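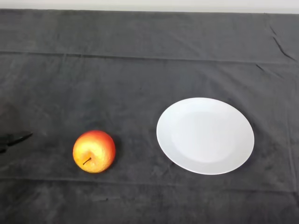 Construção de um braço robótico de mesa em oficina partilhada: relatório de projeto

Unidade curricular de Projeto, segundo semestre
Trabalho individual, realizado na oficina Graser

1. Introdução

O presente relatório descreve a construção e os primeiros ensaios de um braço robótico de mesa, ao qual dei o nome Protov. O objetivo do trabalho era construir, com meios modestos, um braço capaz de pegar numa peça de fruta e de a pousar num prato. A tarefa parece pequena, e para uma pessoa é de facto pequena, mas obriga a resolver quase todos os problemas que se encontram num sistema maior: a mecânica, a alimentação, a comunicação com os motores, a visão e o registo dos dados.

O português não é a minha língua materna. Procurei escrever com frases curtas e verificar os termos técnicos no glossário da disciplina. Onde não encontrei um termo seguro em português, deixei a palavra inglesa.

O trabalho começou em fevereiro, no meu quarto, e passou em março para a oficina Graser, onde existe uma impressora 3D de uso comum, uma bancada com morsa e uma mesa que pude reservar ao fim da tarde.

2. Objetivos

No plano entregue ao orientador escrevi os seguintes objetivos:

Montar um braço com seis motores, contando com o motor da garra.
Limitar a despesa em material a 300 euros.
Comandar o braço à distância, por meio de um segundo braço sem carga, e gravar os movimentos.
Usar as gravações para treinar um controlador simples.
Documentar as falhas de maneira que outro estudante possa repetir o trabalho.

O quarto objetivo foi cumprido apenas em parte, como explico na secção 7.

3. Mecânica

As peças estruturais foram impressas em PETG preto. Na primeira versão usei PLA, que era o material já colocado na impressora, mas o suporte do ombro deformou-se depois de uma tarde de ensaios, porque o motor aquece bastante quando segura o braço estendido. Com o PETG não voltei a observar este problema.

O desenho dos elos é meu, com exceção da base, que adaptei de um modelo antigo deixado na pasta comum da oficina. A base original tinha furos para parafusos M4 e os meus motores pedem M3. Em vez de redesenhar tudo, imprimi casquilhos. Esta decisão poupou um dia de impressão e custou-me depois muitas horas, pois os casquilhos ganham folga e a folga na base multiplica-se até à ponta da garra. Na terceira versão redesenhei a base como devia ter feito no início.

A garra tem dois dedos, estreitos na ponta. Experimentei primeiro dedos largos e planos, que agarravam bem cubos de madeira e muito mal qualquer objeto redondo. Os dedos estreitos entram melhor debaixo da curva de uma maçã. Colei no interior de cada dedo uma tira de borracha de câmara de ar de bicicleta. A cola de contacto segurou; a cola quente soltou-se no segundo dia.

A massa do braço completo, sem a fonte, é de 2892 gramas, medida na balança da oficina com a placa de fixação incluída. É mais do que eu tinha previsto. A placa de fixação, em aço, representa uma boa parte deste valor e poderia ser substituída por dois grampos.

4. Eletrónica e comunicação

Os motores são servos de barramento série, ligados em cadeia. Cada motor tem um número próprio, que se grava antes da montagem. Eu montei primeiro e gravei depois, e foi necessário desmontar o pulso duas vezes. Recomendo colar uma etiqueta com o número em cada motor logo que este sai da caixa.

A placa de controlo é uma Clodell de segunda mão, comprada a outro utilizador da oficina. A documentação que a acompanhava estava incompleta e o conector de alimentação tinha a polaridade contrária à que eu esperava. Medi com o multímetro antes de ligar, por hábito, e por isso a placa ainda funciona.

Tive durante duas semanas uma falha intermitente: o cotovelo deixava de responder e voltava sozinho alguns segundos depois. Troquei o motor, troquei a placa por uma emprestada e reescrevi a rotina de leitura. A causa era o cabo entre o ombro e o cotovelo, que ficava esticado quando o braço se levantava. Fiz um cabo mais longo, com uma pequena volta presa por abraçadeira, e a falha não voltou a aparecer.

5. Visão e preparação da mesa

A câmara está colocada acima da mesa e olha para a frente e para baixo, de modo que a imagem contém a área de trabalho e muito pouco daquilo que a rodeia. Esta posição foi escolhida depois de várias tentativas. Com a câmara de lado, o próprio braço tapava o objeto no momento da preensão.

A superfície da mesa causou mais trabalho do que eu imaginava. O tampo é claro e brilhante, e a lâmpada do teto produzia um reflexo que o programa de deteção tomava por um objeto. Cobri a mesa com um pano cinzento escuro, de toque macio. O reflexo desapareceu e o prato branco passou a destacar-se com muita clareza. A maçã, vermelha e amarela, também se separa bem do fundo.

O pano trouxe dois inconvenientes. O primeiro são os vincos da dobra, que o detetor de contornos encontra com facilidade. Reduzi o efeito com uma filtragem e com um limite mínimo de área, mas não o eliminei. O segundo é que a garra é preta e o seu contorno se perde no tecido. Para a minha tarefa isto não é grave, porque conheço a posição da garra pelos motores. Num sistema que dependesse só da imagem, eu pintaria os dedos de outra cor.

Escolhi um prato raso, sem desenho, com a aba larga. A aba ajuda na deteção, porque aparece como uma forma oval regular.

6. Gravação das demonstrações

Para gravar, movo com a mão o segundo braço, mais leve e sem carga, e o Protov repete o movimento. O programa guarda as posições dos motores e as imagens da câmara. Chamei ao programa Venckus. Está escrito em Python e é bastante simples; a parte mais longa é a que verifica se as imagens e as posições têm o mesmo relógio.

Cada demonstração segue a mesma ordem. A maçã é colocada sobre o pano, o prato fica à direita dela, e o braço parte de uma posição recolhida. A garra aproxima-se aberta, fecha, levanta, desloca-se para cima do prato, desce e abre. No fim, o braço volta à posição inicial. Entre demonstrações mudo um pouco o lugar da maçã e rodo-a, para que o pé não aponte sempre na mesma direção.

Gravei 219 demonstrações, quase todas no mês de abril, entre as seis da tarde e as nove da noite. Destas, retirei 19 do conjunto final. Em algumas a maçã escapou e rolou para fora da mesa; noutras, o relógio das imagens estava atrasado. Guardei as gravações retiradas numa pasta separada, pois podem servir para estudar os erros.

Aprendi a fazer o movimento devagar. Nas primeiras sessões eu movia o braço depressa, como moveria a minha própria mão, e o Protov chegava atrasado e batia na aba do prato. Um prato partiu-se desta maneira.

7. Resultados

O comando à distância funciona de forma estável. Depois de alguma prática, consigo pousar a maçã no prato quase sempre à primeira tentativa.

O controlador treinado com as gravações aproxima-se da maçã de maneira correta na maioria dos casos, mas fecha a garra cedo demais quando a maçã está perto do limite esquerdo da imagem. Penso que a razão está nos dados: gravei poucas demonstrações com a maçã nessa zona, visto que a posição é incómoda para o braço que eu seguro. Quando a maçã está mais ao centro, a preensão é razoável. A descida sobre o prato é a parte mais fraca. O braço larga a maçã um pouco alto e ela salta.

Não apresento uma taxa de sucesso. Fiz ensaios, mas mudei parâmetros no meio das séries e os números não seriam comparáveis. O orientador chamou-me a atenção para isto e tem razão.

8. Custos

A despesa final ficou abaixo do limite previsto, com pouca margem. Os motores foram a parcela maior. A placa usada, o filamento e os cabos vieram a seguir. Não contei a quota da oficina, que eu já pagava antes, nem o prato partido. O segundo braço foi montado com motores emprestados pelo laboratório, que devolvo no fim do semestre.

9. Dificuldades e trabalho futuro

A maior dificuldade foi de organização. Eu trabalhava muitas horas sem escrever nada, e depois não me lembrava de qual versão do firmware tinha usado. A partir do fim de março passei a manter um caderno ao lado da mesa, com a data da sessão, a versão e uma frase sobre o que mudou. Uma parte deste relatório foi copiada desse caderno.

Para a continuação do projeto deixo estas indicações:

Trocar a placa de aço por grampos.
Passar o pano a ferro, ou esticá-lo com molas por baixo do tampo.
Gravar mais demonstrações com a maçã à esquerda.
Medir a corrente do motor da garra, para saber quando o objeto está seguro.
Experimentar com uma pera, que tem uma forma menos regular.

Os ficheiros das peças e o código do Venckus estão na pasta comum da Graser, na subpasta com o nome do braço. A base que se deve imprimir é a da terceira versão; as duas anteriores ficaram lá só para consulta.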